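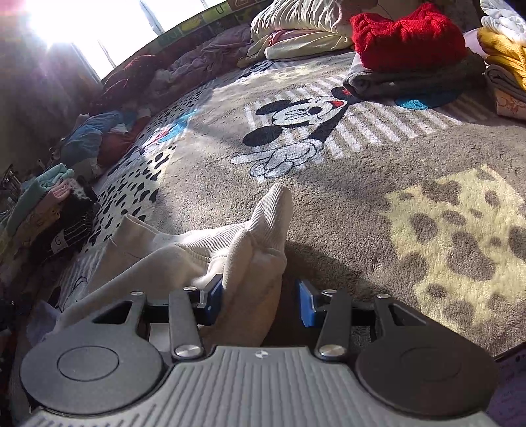
Ich suche Leute zum Testspielen! Seit zwei Jahren baue ich an Collatano, einem kleinen Rennspiel mit Seifenkisten, und im April soll es endlich raus auf den PC. Gefahren wird auf 5 Strecken, die längste geht von einer Alp hinunter nach Amden und hat im Moment noch eine Kurve, aus der man gern mal ins Nichts fällt (ich weiß davon, ihr dürft sie trotzdem melden). Die Fahrer basteln sich ihr Outfit selbst zusammen, vom Helm bis runter zur cremeweißen Rippstricksocke wie der auf dem Foto, und gerade bei den Klamotten brauche ich Augen, die nicht schon alles hundertmal gesehen haben.

Was ihr machen würdet: vier Wochen lang spielen, so 4 Stunden pro Woche, und mir danach schreiben, was geruckelt hat, was abgestürzt ist und wo ihr euch gelangweilt habt. Ein Formular gibt es, freier Text ist mir aber lieber. Auf der Fehlerliste stehen aktuell 449 Einträge — schlimmer wird's also kaum.

Ihr braucht einen Windows-Rechner, am liebsten auch einen älteren, und ein Gamepad. Erfahrung mit Rennspielen ist super, muss aber nicht sein. Ich hätte sehr gern ein paar Leute dabei, die sonst nie so was spielen!

Dafür gibt's 80 Euro am Ende der Testphase, das fertige Spiel und auf Wunsch euren Namen im Abspann. Ein Lenkrad könnt ihr auch anschließen, die Unterstützung ist allerdings noch ziemlich wackelig.

Schreibt mir bis 3. Dezember 2024 über das Kontaktformular, Betreff »Paucar« (so heißt die Testversion), mit zwei, drei Sätzen zu euch und eurem Rechner. Ich antworte allen — kann nur ein paar Tage dauern.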